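Gakance Riding Center
Barn and Arena Safety Walk-Through, with Comments
Inspected February 9, 2018
Walked by: Kwesi Agbeko, with Libor Paulík (barn manager)

Before the items, a word to everyone who teaches, leads, sidewalks or boards with us. I know these sheets can feel like homework, and I know the last one sat on the tack room door until the corners curled. Please do read this one through. I've marked each item OK, FIX or WATCH, and I've put my comments underneath, because a plain check mark never tells you what I was thinking when I made it.

1. BARN AISLE AND STALLS

Aisle clear from door to door: OK
Lovely to see! The wheelbarrows were all down at the far end and the grooming totes were hung up. Let's keep it that way on lesson afternoons, when four people are tacking up at once and somebody always sets a saddle on the floor "just for a second."

Stall latches, top and bottom: FIX
Stall 5 has a bottom latch that looks closed and isn't. I lifted it with one finger. Mahmoud, our clever bay gelding, lives in that stall, and he has nothing but time. Libor put a clip on it while I stood there, but the clip is a stopgap and the latch needs replacing.

Water buckets and hangers: OK
One hanger has a little rust. Not sharp.

Halters and lead ropes at every door: WATCH
All present. Two of the leather crownpieces are getting dry and one has a small crack near the buckle. A breakaway halter should break where it's meant to, and that isn't where this crack is. Libor is going to oil the good one and retire the other.

2. HAY AND FEED

Hay stacked away from lights and outlets: FIX
The stack on the north wall has crept up since November and the top row is now close enough to the light fixture that I could touch both at once. Please pull from that end first, and no new bales up there in the meantime.

Feed room door closed and latched: OK

Grain bins labeled: WATCH
Three are labeled in marker and one is labeled in what I believe was once marker. Bradarow, our senior pony, gets the soaked mash and nothing else, so that bin needs a big clear label that a brand-new helper could read in bad light.

3. TACK

Girths and billets: WATCH
I went through every school saddle, flexing the billets and looking at the stitching. The older brown all-purpose saddle has a few loose stitches on the near side, second billet. Don't use that billet, and don't use the saddle for lessons until it has been to the saddler. I hung a red tag on it. The tag is not a decoration, my dears.

Stirrups: OK
Safety stirrups on all lesson saddles, rubber bands in good shape. The spares are in the coffee can.

Helmets: FIX
Two were past the replacement date we set for ourselves, and one had been dropped on concrete (thank you to the young rider who told me so, that took some courage). All three are out of the cabinet. We need new ones in small and medium before the next session starts, and I'd rather buy one extra than have a child waiting by the rail.

4. INDOOR ARENA

Footing: OK
Even and nicely dragged. A bit deep in the corner by the mounting ramp, where Nesel, bless her, likes to dig while she waits for her rider.

Mounting ramp: WATCH
Solid underfoot, handrail tight. The grip strip on the top step is lifting at one edge. I pressed it back down and it stayed, but I don't trust it through a damp month.

Gate: OK
Swings freely, closes by itself, and the chain reaches. It was a bear to move last fall, so whoever worked on those hinges, I owe you a pie.

Mirrors and kickboards: OK

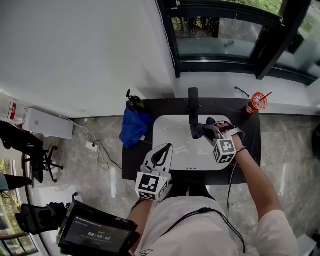

5. FIRE AND FIRST AID

Extinguishers: OK
All charged, all hanging where they should be. The one by the wash stall was behind a blanket rack, and we moved the rack.

First aid kits, human and horse: FIX
The human kit is short on gauze and the cold packs are gone. The horse kit is in good order, apart from a roll of vet wrap that has glued itself into one solid lump. If you use something up, write it on the card inside the lid, even if it's only a bandage.

Emergency numbers posted by the phone: OK
Vet, farrier, fire department and our own street address, in large print. People do forget the address when they're frightened.

6. OUTSIDE

Paddock fencing: WATCH
One loose board on the east side, and two nail heads standing proud near the gate. Libor had his hammer with him and took care of the nails.

Parking lot and path: OK
Salted and walkable. There's still a soft spot by the trailer parking, so please unload on the gravel side.

Open FIX items go to Libor. If you notice something I missed, leave a note in the box by the office door, and sign it so I can come and ask you to show me.

Kwesi Agbeko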